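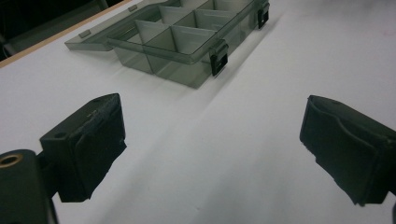
*The parts box, open for business, with the gripper's frayed black pads on either side.*

I have been putting off the pads since November. In my defence, the gripper still gripped, more or less, in the way that my old Vauxhall still went, more or less, and I am a man who will listen to a funny noise for a whole winter before opening the bonnet.

The gripper is a hand-held thing with two black plastic fingers, and each finger ends in a block with a soft pad wrapped round it. The pads are what suffer. They start out neat, then the edges go ragged, then a crease appears across the face, and one day you find you're picking things up with something that looks like the elbow of a school jumper. Ketill Þorgeirsson, who built the first one of these for us at Flendgate and then sensibly moved to a different department, reckoned a pair would last 400 grips. I'd love to know what he was gripping. Marshmallows, possibly.

We passed 400 a very long time ago.

My test for whether pads are past it is the divider box. It's a smoky see-through plastic organiser with black latches, and it's a horrible thing to work over, which makes it a good examiner. Big chunky objects tell you nothing. Any old rag on a stick will pick up a tennis ball. Getting something flat out of a small compartment, with thin walls on every side waiting to be clouted, is where you find out what state your fingers are in.

What I do, for anyone who has inherited one of these from us (hello, Zarmeena):

- **Empty the box and open the lid right out flat.** If you leave the lid half up it will come down on the fingers at the worst moment. I have a small scar and a large grudge.
- **Check the brass inserts.** They're the threaded rings set into the black arms. If one turns when you put a fingernail to it, stop and deal with that before you blame the pads for anything. Waqas Sial once spent an afternoon re-padding a finger that was simply coming loose, and he did a lovely job of it too.
- **Look at the screw hole near the top of each finger block.** Fluff gets in. A cocktail stick gets it out.
- **Open the fingers wide and close them on nothing, slowly, 60 times.** Yes, all 60. You're feeling for the place where it catches. Put the radio on.
- **Put one flat, dark, awkward thing in a lower compartment and go for it.** Come in with the fingers well apart, line the gap up over the compartment, and watch the pads against the dividers on the way down. Worn edges snag before they grip.
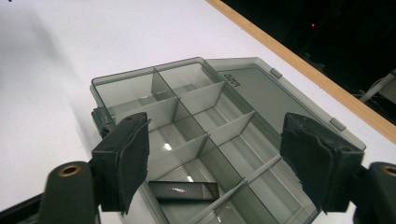 ## The new pads, and the glue

I've ordered the replacement sheet from Proltent, part 414, which is what Tahira Shaikh uses on hers and she has the least embarrassing gripper in the building. It comes in strips. You peel off the old stuff, scrape for longer than you thought possible, clean the block, let it dry, and wrap the new strip round so that the join sits on the back. Putting the join on the gripping face is a mistake you make once. I made it 4 times, but over several years.

Zeeshan Durrani says I should do one finger at a time and compare. I've tried that. You get one fat finger and one thin one, and everything you pick up leans to the left like a pub regular. Do both.

The strips should be here by the end of next week. Until then the old pads stay on, and I'll be trimming the worst of the fringe with nail scissors.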